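Home Food Preparation, Unit 5: Measuring and Transferring Dry Ingredients
Handout for the counter session

Dry powders go from one container to another more often than any other ingredient in this course, and most recipe errors in the first weeks start there.

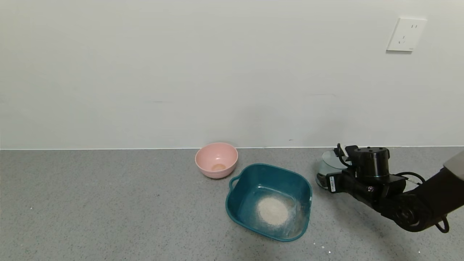 Kavitha Poduval disagrees with the weight we put on measuring by cup. Her view is that a cup of flour is a different amount every time a new person fills it, and that students should go to the scale from the first day and leave cups for water. She has a point, and Unit 6 is all scale work. But many home recipes are written in cups, and you need to be able to follow them.

1. Containers

Use a wide, low container to receive powder and a smaller, deeper one to hold what is waiting. A basin with a flat rim is easy to steady with one hand while the other hand pours. A round bowl is better for small amounts, which collect at the bottom where a spoon can get at them.

A clear glass cup lets you see the level from the side. Read it at eye level, with the cup standing on the counter. A drinking glass has no marks on it, so it is good for moving flour but will not tell you how much you have moved.

2. Pouring

Hold the cup low over the basin. The higher you pour from, the more fine powder ends up on the counter. Tilt slowly until the powder starts to slide, then hold that angle. Flour tends to hang back and then drop all at once — if it does, bring the cup upright, tap the side, and start again.

Pour toward the middle. Powder that lands in the middle makes a mound you can see and judge. Powder against the wall gets into the corners of a square basin and has to be scraped out.

3. Filling a cup

Spoon flour in loosely and level it with a straight edge. Do not shake the cup or press the flour down. Scooping straight from the bag packs it.

Test batch from November, all-purpose flour, same cup, leveled each time:
Lightly spooned: 120 g
Scooped from the bag: 140 g
Shaken down, then topped up: 155 g

Your figures will be different. Write down your own.

4. Spills and cleanup

Wipe up dry powder with a dry cloth first, then a damp one. A wet cloth on loose flour makes paste. Speckled counters hide pale flour well, so run a hand over the surface before you call it clean. Keep basins and open bowls away from the outlet when rinsing.

5. Exercise (40 minutes, groups of 2)

Transfer 2000 g of flour from the bin to the basin by cup. Record the number of cups. Weigh the basin at the end, subtract the empty weight, and work out the loss. Switch partners and repeat. Hand your sheet to Subbarao Nadar before you leave.

Related handouts
Unit 4: Sifting and Storing Flour
Unit 6: Using a Kitchen Scale
Unit 7: Mixing Dry and Wet
Converting Cups to Grams
Counter Session Checklist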